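3.2 How owners first hear of a recall

When we began talking with drivers in Bridside, we had expected the letter in the mailbox to be the way most of them learned that their car had been recalled, and we built the early part of the survey around that idea. As it happened, of the 383 owners who answered, a good many had first heard from a neighbor, a cousin, or the person changing their oil, and only afterward went looking for the letter (often in a pile by the phone).
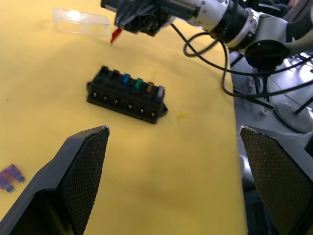

We found this rather touching, and it also made our work harder, for a story passed along over a fence tends to lose the model year on the way. Owners of the older Jadoon hatchback, in particular, were apt to believe that every Jadoon on the road was affected. We went back to 16 of these households in February and sat down with them for a longer talk, and in 12 of them the car had already been taken to the dealer in Irkotholm for a repair it did not need.
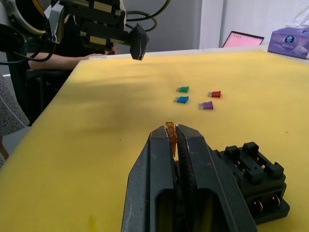 Figure 2. An orange-amber blade fuse held in a gripper, with a black fuse box to the right.

Prillura owners were a different story, and a happier one from the dealer's side. Their club sends out a newsletter, and eight of the people we spoke with could tell us nearly word for word what it had said about the recall. We would not want to make too much of so small a group, but we come back to the newsletter in Section 4, where we look at how long owners waited before booking a visit.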